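Ticket 211 - Medley sim cell, two-arm unit
Opened January 10, 2022. Status: open

Wrist cam views reloaded after the Risetti update. Checked finger spacing each side, left and right set diffrently on purpose. Paddle grip test next, 24 cycles.

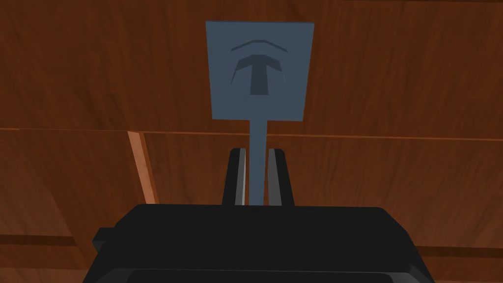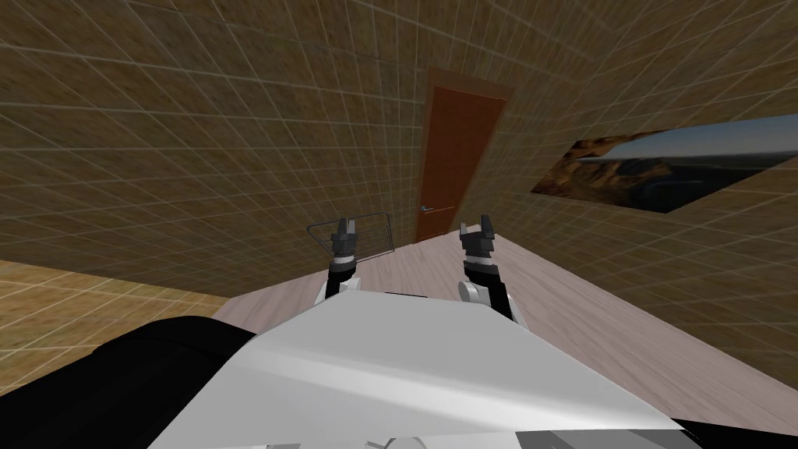
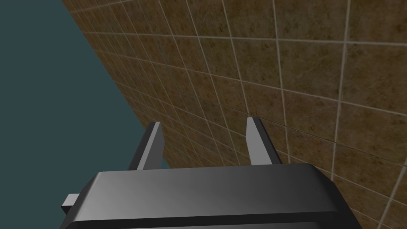 First: paddle held by the handle. Second and third: grippers empty.

To do: room tilt in overhead view, check camera mount angle in config. Finger gap limits, copy from Talebi file. Dont touch arm base offsets til thats done.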